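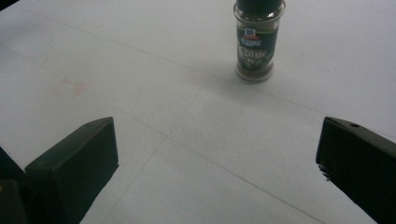 The spice jar on the white top, with the pink mark over to the left

Posted June 20, 2020 by Unia
Home help > Surfaces and stains

Pink square on a white table covering, and which board to put over it

I have a white covering on my work table, matt finish, laid in sheets so there are faint seams where they meet. A pinkish mark has come up on it. It is a small square, more of an outline than a solid patch, and the edges are uneven and a bit smudged. The McCormick jar was standing on the same top when I noticed it, but the spice in it is dark and the mark is reddish, so I don't think the two are connected.

I have tried washing-up liquid and warm water twice. It went slightly fainter the first time and not at all the second. I don't want to use anything that will leave a shiny patch on the matt.

Second part of the question. If it won't shift I will just cover it. I already use a light blue board on the wooden table and I could get another the same. Is that sensible, or do boards like that mark just as easily?

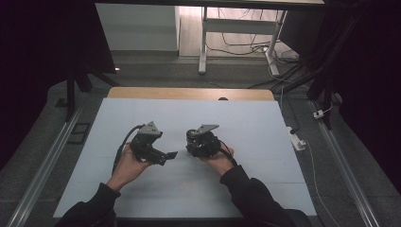
Blue board on the wooden table, in use

The board has faint lines across it and has stayed clean so far. I bought it in October from Semdale and the label is long gone, so I can't say what it is made of.

2 answers

Answer from Nudano (109 posts)

A square outline makes me think of something with a printed or dyed base that was left standing while damp. Packaging does it, and so do paper labels and sticky notes. The colour runs to the edge and dries there, so you get a line and a pale middle.

Try these in order and stop when one works:

1. Bicarbonate of soda mixed with a little water to a paste. Leave it on for 5 minutes, wipe off with a soft cloth, rinse. Don't rub hard – that is what makes matt surfaces go shiny.
2. Surgical spirit on a cotton bud. Test it in a corner first, as some coverings go cloudy.
3. Plain white toothpaste, not the gel. Only a dab, and go gently.

Keep all of it away from the seams. If liquid gets under a sheet the edge can lift and then you have a worse problem than a pink square. I would leave bleach alone on anything you can't identify.

As for the board, yes, I'd do that. Wipe under it now and then as grit collects and scratches what is underneath. A few bits of non-slip mat at the corners will stop it sliding about.

Answer from Puma (19 posts)

just cover it. had the same with a red mark on my worktop, tried everything, still there. spirit did nothing for me but mine was years old

Page viewed 204 times
Contact us | Copyright Home Help Pages 2020 | Back to top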